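New desks at Feltthorpe, and a few words about cables

By Dace Lill
June

Print | E-mail this item
14 shares | 3 comments

Those of you who haven't climbed the stairs to the second floor lately are in for a nice surprise, because the long shared desks we talked about all through the spring are finally in use, and I must say the room feels twice as friendly for it. We had 17 people squeezed in along the old wall benches (I was one of them, with my knees against the radiator), and now there is space for 19, with elbow room left over for a lunch box and a good-sized cup of tea.

Zane Grigaitė did most of the choosing, and she went for white tops with rounded ends, so you can slide past with a coat and a bag and not catch your hip on a corner. The gray panels down the center were her idea too - low enough to say good morning over, and tall enough that you aren't staring at your neighbor's screen all afternoon. The whole order came to 2,200, delivery included, and Sibusiso Sibiya was very pleased to find the mesh chairs we already had would do perfectly well.

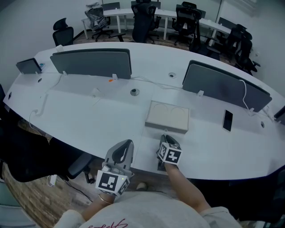 A few words about cables

The round openings in the desktop are there to be used! Please feed your charger down through the nearest one, so it doesn't trail over the front where somebody's chair will sooner or later roll into it. If your cord is too short, Valdis Toom keeps spare extension leads in the tall cupboard by the Clurnotley room, along with a bag of soft ties that he is happy to hand out.

Phones, small boxes and the odd bits we all put down and forget are fine during the day, of course, but do take them with you when you leave - the tops get wiped at six in the evening, and Austra Vaher would much prefer to wipe a desk than sort through it.

If your chair has gone stiff or sinks when you sit down, leave a note on it with your name and I'll take a look.

E-mail this item | Share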